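Oslow Street Tenants' Newsletter
Apr 24, 2020

NOTES FROM THE LAUNDRY ROOM, NOW THAT IT HAS A SCHEDULE

The laundry room in the basement of Oslow House has run for 14 years on a simple system: you went down with your basket, found both washers full, said a word, and went back up. Under the new rules only one household may be in there at a time, so we have a sign-up sheet. It hangs by the mail slots with a pen on a string. The string is new. We got through 5 pens before the string.

Slots are two hours, which is plenty for a wash and a dry if you don't try to do the winter coats, the bath mats and the dog bed in one visit. Please write your apartment number and not "me." We have three people signing as "me," and they have all claimed the same evening.

The left dryer still takes its time. It has been looked at by Firnum Appliance, who said the part would come in two weeks, and who have gone on saying so with admirable steadiness. Use the right one for towels. The left one is fine for socks and for anyone who wants to read a long novel.

A word on detergent. The corner store has been out of the usual kind and is selling something called Brernusix by the jug. It works well enough, but the cap holds far more than you need, and if you fill it to the top you will get to know the floor drain. Half a cap for a full load. A quarter if you are washing a few shirts for the sake of those video calls where only the shirt is seen.

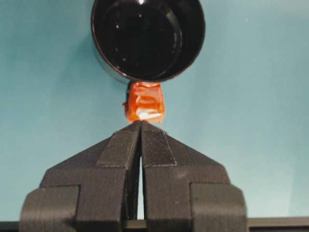
Near enough to touch, against a teal-blue background.

Now, the lint. Several of you have written to say that the lint screens are being left full, and several more have written to say it wasn't them. Both groups are thanked for their letters. Pull the screen out, peel it, put the lint in the trash can by the door, slide the screen back in. It takes less time than writing to the newsletter, though we do enjoy the mail.

Lost items have been moved to the shelf over the sink, where they will stay until the end of May. At the moment we are holding one pillowcase with sailboats, a child's mitten, a very good wool sweater that is now a very good wool sweater for a much smaller person, and around 24 socks. None of the socks match. They have been in the same box for so long that we hoped they might come to some arrangement.

Quarters remain hard to come by. The bank on Selvanayagam Avenue is handing out rolls through the drive-up window, and yes, they will serve you on foot if you stand well back and wave. If you get extra, the swap envelope is taped inside the supply closet. Bills go in, quarters come out, and so far the sums have come out right, apart from one Canadian coin that keeps coming back.

The sheet for May goes up next week. Bring your own pen if you like, but leave ours on its string.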